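Trullville Homeowners list
Subject: Re: Slow tub drain, second floor, and the water heater valve
From: Pramila Grewal
Date: 29 Aug 2019

Fares Daher wrote:

> Our upstairs tub has been draining slowly since we moved in. I have pulled
> the stopper and cleaned out the hair twice, and it improves for a week or
> so. Last night the toilet gurgled while the tub was emptying, which it has
> not done before. The sink next to it is fine.
>
> The house is one of the old ones on Dandach Street with the cast iron
> stack. Should I rent a snake, or is this a job for a plumber? My
> neighbor says to pour a bottle of drain opener in and leave it overnight.
>
> Second question. The relief valve on the water heater drips into a bucket.
> Not much, but I empty the bucket every few days. Is that normal?
>
> Fares

Fares,

Please skip the drain opener. If it doesn't clear the clog you have a tub trap full of caustic water, and whoever opens it next has to deal with that. If you have already used some, tell the plumber before he starts.

The gurgling is the useful part of your message. A hair clog in the tub trap makes the tub slow and nothing else. When the toilet gurgles at the same time, air is being pulled through its trap, and that points to a partial blockage farther down the branch line or to a blocked vent. On our house it was the vent. A bird had started a nest in the top of the pipe, and leaves had packed in over it. We had the same pattern you describe: toilet and tub affected, sink fine. The sink had been tied into a separate line when the bathroom was redone, and yours may be too.

Check the vent first if you can do it safely. Ours is a 3 inch pipe and the blockage was close enough to the top to lift out by hand. If your roof is steep, leave it to someone with the right ladder. Tin-yau Tu on this list did his from the attic through a cleanout, but I don't think every house on Dandach has one. 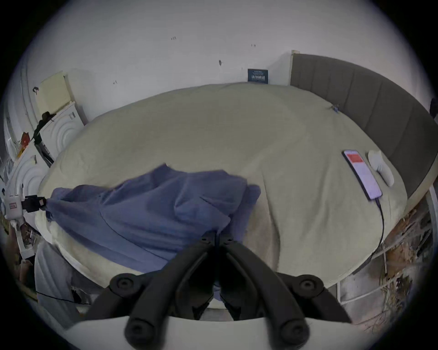 If the vent is clear, then yes, a snake is worth trying. Go in through the overflow plate on the tub, not the drain opening. The cable makes the turn into the trap much more easily from there. Take out the two screws and pull the linkage with the plate. Feed slowly and crank when you feel resistance. The hardware store on Su Avenue rents a 22 foot hand model, and that was enough to reach the stack from our tub. I would not put a powered one into old cast iron without knowing what shape the pipe is in. Mogens Norðdahl cracked a fitting that way and ended up opening the dining room ceiling. He paid 160 dollars for the drain work and a good deal more for the plaster.

Put a tarp down and keep a bucket next to the tub for the cable when it comes back out. Afterward, run the hot water for ten minutes and flush the toilet while the tub is draining. If it still gurgles, call someone.

On the water heater: no, a steady drip is not normal, although it is common. Either the valve is worn or the pressure in the house is too high. Buy a gauge that screws onto a hose bib and read it with all the faucets closed. Read it again after the heater has been running. Ours was at 100 psi when we first checked, and that is too high. A new pressure reducing valve took care of it, and we also had an expansion tank put in. Do not cap the relief valve or plug the discharge pipe under any circumstances.

If you want a plumber, we used Zostudau for the pressure valve. They came on the day they said they would, and they left the old part for me to look at. Nasrin Dehghan has used them for a sewer camera inspection and may be able to tell you what that costs now. Hers was in December.

One more thing about the cast iron. Look at the stack in the basement with a flashlight, especially the back side and the hubs. Rust streaks or a white crust mean it is weeping. Ours had a streak for years before it was replaced. If you find one, have it looked at before anybody runs a cable into the line.

Let the list know what you find in the vent.

Pramila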